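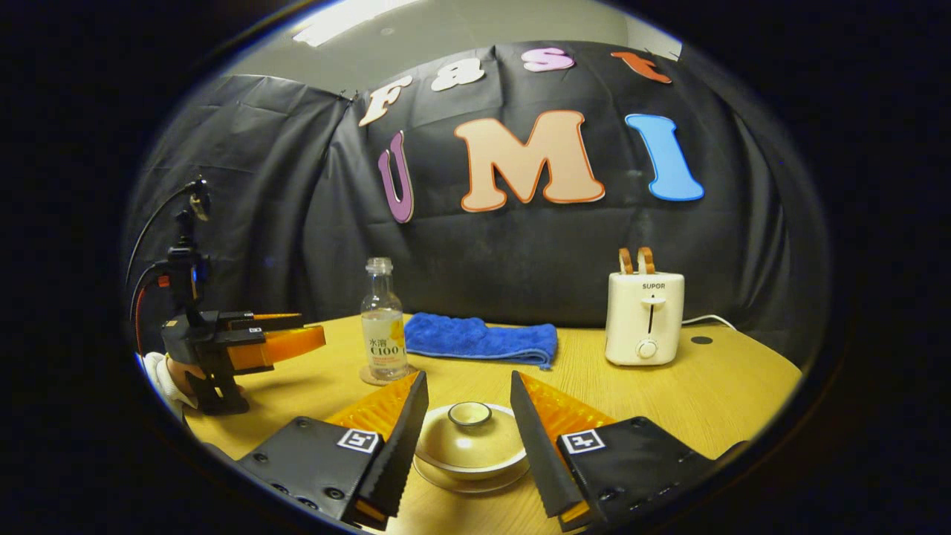 Forums > Kitchen & Table > Covered dishes in the oven

colton_l
Can a lidded stoneware soup bowl go straight from the fridge into a 300 degree oven? I want to reheat stew for one without dirtying a pan.

rsuvarna
No. Let it sit out for 20 minutes first. I cracked a Stillell bowl that way in February.

Fehr_fan
I start mine in a cold oven and let both heat up together. Never lost one.

rsuvarna
Depends on the oven. Mine has a bottom element that comes on full blast during preheat, and the base takes all of it.

S. Turcotte
Check the underside before any of this. My Dunosa set is marked for microwave only. Also leave the saucer out, mine isn't rated the same as the bowl.

colton_l
No marking on the bottom at all.

S. Turcotte
Then I'd use a saucepan.

Fehr_fan
Still say cold oven is fine. Lid on, stir once halfway.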